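Care of Pale Worktops in Shared Workrooms

Guidance for users of the Tulleck and Malluven buildings

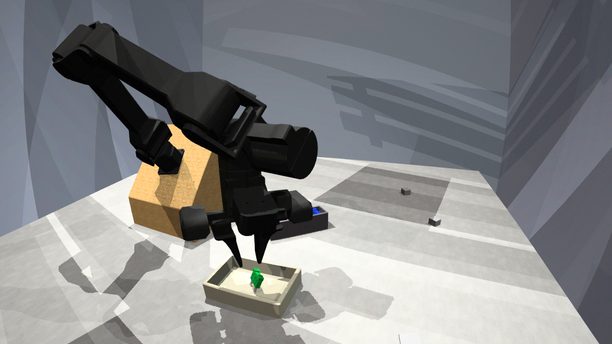 A pale worktop with a small cream-coloured tray

Light surfaces show marks readily and should be cleaned at the end of each session. Users are asked to follow the steps below.

Before cleaning
Clear all loose items and put them back in their proper storage. Equipment fixed in position must not be moved. Wear gloves if you have sensitive skin.

Cleaning
1. Brush crumbs and dust into a pan. Do not sweep them on to the floor.
2. Add one capful of mild washing-up liquid to 700 ml of warm water.
3. Wring out a soft cloth well and wipe from the back of the worktop to the front.
4. Rinse the cloth and wipe again with clean water.
5. Dry the surface with a separate cloth.

Stubborn marks
Lay a damp cloth over the mark for five minutes, then repeat steps 3 to 5. Scouring pads, bleach and wire wool are not permitted.

Scratches, chips or lifting edges should be reported to Ekene Onyeka, Room 61, Malluven Building. Replacement cloths are held in Room 77. The worktops are next due for inspection in March.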